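2023-03-05
Pay equity and amenities survey, workbook entry, Gudthorpe and Nallura sites

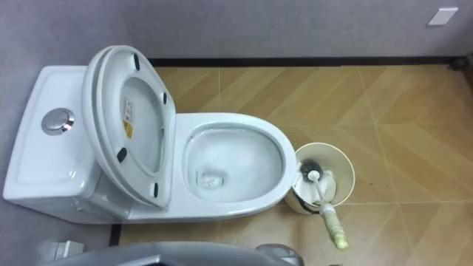
Staff toilet, seat up. 

Started the morning on the merged file. 2,179 rows after Natnael took out the duplicates from the October payroll export. The Gudthorpe rows still carry the old classification codes, so a Level 3 there is not a Level 3 at Nallura. Used Aarne's crosswalk table for now. It leaves 20 people with no match, mostly casuals on the labour hire agreement. Parked them in a separate tab and flagged them yellow.

Hours are a bigger problem than rates. Base hourly rates inside each level are close between women and men at both sites. The gap opens up once overtime and shift penalties go in, and again when part-time is counted at actual hours instead of full-time equivalent. Khrystyna-Mariia wants both versions in the report with the actual-hours one first. I agree but we need a plain paragraph on what FTE does to the figures or the delegates will get asked about it and have nothing to say.

Questionnaire: 263 returned. Paper ones keyed by Jouko, online ones straight from Stimby. Stimby exports "prefer not to say" and blank as the same value. Have to go back to the raw download and split them. Do not use the summary page it makes, the percentages drop the blanks without telling you.

Free text coding so far (Natnael and me, separately, then compared):
- rosters issued late, childcare already booked
- overtime offered by text to the same few people
- return from parental leave into a lower level
- toilets and change rooms (item 14)
- higher duties not paid when acting for less than a week

We disagreed on 8 comments. Six were about acting up, where I had put them under rosters and he had put them under pay. His reading is better, changed mine. The other two are left for Arvo to decide.

Item 14. Comments ask for sanitary bins, a lock that works, and enough women's facilities close to the line so that a break isn't spent walking. Keep this in its own section. Last time it got folded into "other" and management answered it with one sentence.

Parental leave: the Yáñez agreement has a clause on returning to the same classification and shift pattern. Arvo has a copy. Ours only says "a comparable position". Put the two wordings side by side in the appendix, no commentary.

Small cells: don't publish any breakdown with fewer than five people in it. That wipes out most of the trades rows for women at Nallura. Report them as a combined group and say so in a footnote.

To do
Split blanks in the Stimby file (me)
Ask payroll what code 0 means in the allowance column
Chase the 20 unmatched, start with the agency list (Aarne)
Second coder check on the paper forms (Khrystyna-Mariia)
Draft of the overtime section to Arvo before the delegates meet

Backup of the merged file is on the shared drive under v6. v5 has the wrong superannuation column, leave it alone.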